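Unit 4: Lake Access and Visitor Load
Course notes, Outdoor Recreation Planning

Scope: how boat access is sized on a connected lake system. The worked case is the Kalero chain, two basins (Upper Kalero and Grornura) joined by a dredged channel. Read the access survey before the Thursday session.

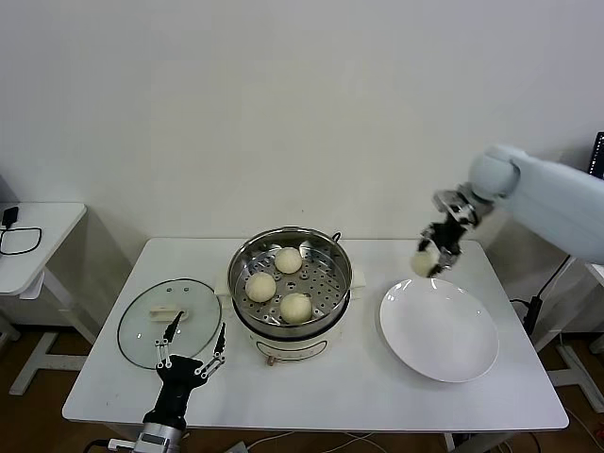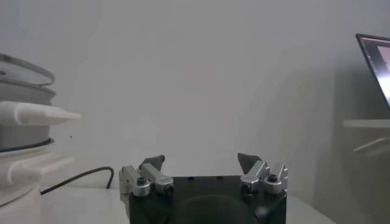
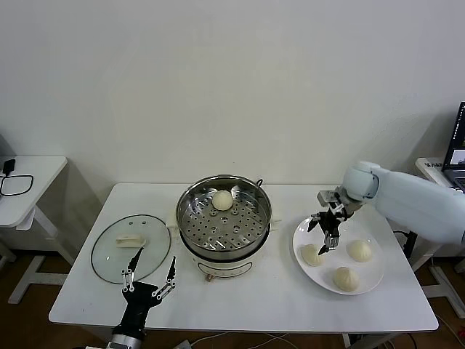

Rania Khasawneh objected that the survey counts trailers at the ramp and so misses every boat kept at a private dock, which on Grornura could be half the traffic on a calm evening. The objection stands. Treat ramp counts as a lower bound.

4.1 Terms
Surface area: open water at normal summer level. For the chain, 2,671 acres.
Usable area: surface area less the no-wake strip, measured 300 feet out from shore, and less posted weed beds.
Launch rate: boats put in per lane per hour.
Turnover: launches per parking space per day.

4.2 Ramp capacity
A single concrete lane in good repair handles 12 launches an hour. Retrieval is slower, and the evening peak governs the design. Adding a lane without adding parking moves the line from the water to the road. The Atallah landing has two lanes and 90 trailer spaces; its lot fills before its lanes do.

4.3 Channel limits
The channel is no-wake along its full length. Pontoons pass each other with little room at the bend. Low water in August closes it to deeper hulls, and the two basins must then be figured separately.

4.4 Fishing pressure
Walk-in anglers at the Grondevar pier are counted by the hour, boat anglers by the trip. Do not add the two. Convert trips to hours first, using the mean trip length from the survey.

Problem for next session: find the usable area per boat on Upper Kalero with the Atallah lot full and the channel closed. State what you assumed for dock boats.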